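Measuring by volume in the small kitchen
Speaker notes, session 5, Thursday, April 25, 2019

Slide 1. Title
Leave up while people sit down. Say the length: 12 minutes plus questions. Handout is on the chairs, figures on the back page.

Slide 2. What the talk covers
Dry goods only. Flour, sugar, oats, rice. Liquids were dealt with in the December session and the notes from that are still available from Gurkau on request.
Three sources of error, in the order they arise: the cup, the filling, the reading of the recipe.

Slide 3. The cup
A cup is not one size. The metric cup is 250 ml. The US customary cup is nearly 237 ml. Older British books may mean a breakfast cup or a teacup, and seldom say which.
A difference of 13 ml does not matter for rice. It matters in a sponge, where it is repeated for each cup of flour.
Sets bought at different times should be kept apart. Mixing a metric half cup with a US quarter cup gives a result that belongs to neither system.
Check the marking on the handle. If the marking has worn off, fill the cup with water, level to the brim, and weigh it. One gram of water is taken as one millilitre. Write the result on tape and stick it to the handle.

Slide 4. Colour and marking
Plastic sets often give each size its own colour. The user learns the colour and stops reading the handle. This is quick, and works as long as the set stays the same. Replace the set with one from another maker and the colours will probably mean different sizes.
The Piseck kitchen lost a batch of shortbread this way. New set, old habit, a third in place of a half. The dough would not bind and went in the bin.
Advice: use colour to find the cup, then read the handle before filling it. 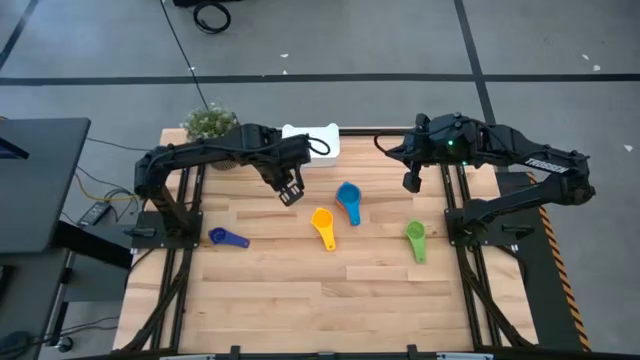 Slide 5. Laying out
Take the cups off the ring. A ring of cups drags the unused ones through the flour, and the weight of them tips the one in use.
Lay them flat on the worktop, separated, before opening any packet. Spacing need not be tidy. It is enough that each handle can be picked up without touching the next cup.
Used cups go to the other side of the bowl. A cup that has held sugar should not go back into flour.

Slide 6. Filling
Two methods in common use.
Dip and sweep: push the cup into the bag, lift, level with a straight blade.
Spoon and level: spoon the flour in until heaped, level with a straight blade.
The first packs the flour and gives a heavier cup. Do not tap the cup on the table with either method. Do not level with a finger.
Brown sugar is the exception and is pressed down on purpose. Most recipes say so.

Slide 7. Trial figures
Carried out at the Drondia test kitchen. Plain flour, one bag, same cup, same person. 54 fills in all, half by each method.
Dip and sweep was heavier in every pair. The spread was also wider. Refer people to the handout for individual weights, there is no time to read them out.
Four spooned cups tipped together into one bowl came to 494 g. Pause on this. It is the only number from the trial that anyone needs to take down.
Limits: one flour, one day, no control of humidity. Wholemeal not tested.

Slide 8. Reading the recipe
"One cup sifted flour" and "one cup flour, sifted" are different amounts. In the first the flour is sifted before it is measured, in the second afterwards.
A heaped cup has no fixed value. Treat it as the author's guess and add the last part by feel.
Recipes translated from another language may have had grams turned into cups and then rounded. The Grīnberga booklet prints both, and where the two disagree the weight should be followed.

Slide 9. When to use scales instead
Bread, pastry, anything scaled up past a double batch. Cups are adequate for porridge, rice, crumble topping and most biscuits.

Slide 10. Care
Wash by hand if the markings are printed. Moulded markings will stand the dishwasher. Dry fully before putting away, as damp flour sets hard in the angle where the handle meets the bowl.
Discard any cup with a warped rim. It cannot be levelled.

Questions
Likely to be asked about spoons. A level metric tablespoon is 15 ml, except in Australia, where it is 20 ml.
Collect spare handouts from the chairs before the next speaker.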